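Hello again everybody,

I promised to put up our own table before telling anyone else how to fix theirs, so these are from the small meeting room with the round table, the one with the blinds.

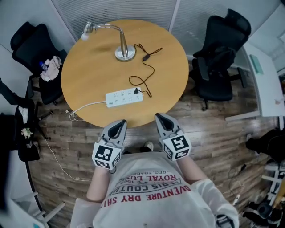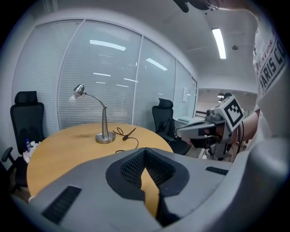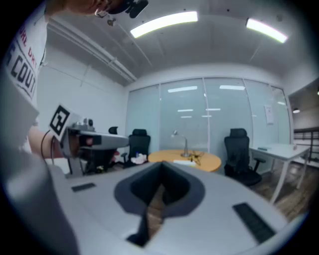
Tuldale, 13 Oct 2022

Eusebio Lorente wrote:
> Dear all, I have been asked to move into a shared room at the Ortner
> building and will have one round table and one lamp to my name. The lamp
> cord is my trouble. Wherever I set the thing down, the cord ends up across
> the very spot where I want my papers. Do any of you have a lamp on a round
> table, and where does your cord go? Also, is it foolish to keep the power
> strip on the tabletop? My sister thinks so.

Eusebio, how nice to see your name on the list again, and no, I don't think it is foolish at all. Ours lies right on the table in the first picture, with the black plug in one end and the white cable going over the edge to the floor. I had one down by my feet for years at the old Coltis office, and I must have kicked it off 100 times, usually with something unsaved. On the table I can see it and reach it, and I'll put up with how it looks.

The cord is another matter, and I'm afraid I have no right to lecture you. You can see the loops for yourself. A round table has no back corner to hide anything in, so the cord wanders. What I would try first is turning the lamp on its base until the cord leaves on the side where the little switch is easy to get at (I am always groping for mine), then gathering up the slack with a soft tie. Dinileo sells a bag of 50 for very little, and I still have most of mine from May if you'd like me to mail you a few.

The lamp itself I can only praise. The base is good and steady, and with that thin curved neck the light goes off to one side, so you can have it near the back and still read in front of it. Blinds closed, ceiling lights on, I still like having it.

One more thing and then I'll let you go. Leave yourself some room for the chairs! Ours are the high-backed kind with headrests, and there are 2 of them by the table in that first picture, already serving as a coat rack and a shelf for a water bottle. If you have any say at Ortner, ask for a hook.

Do write back and tell us which way your door opens, as I have thoughts about that too.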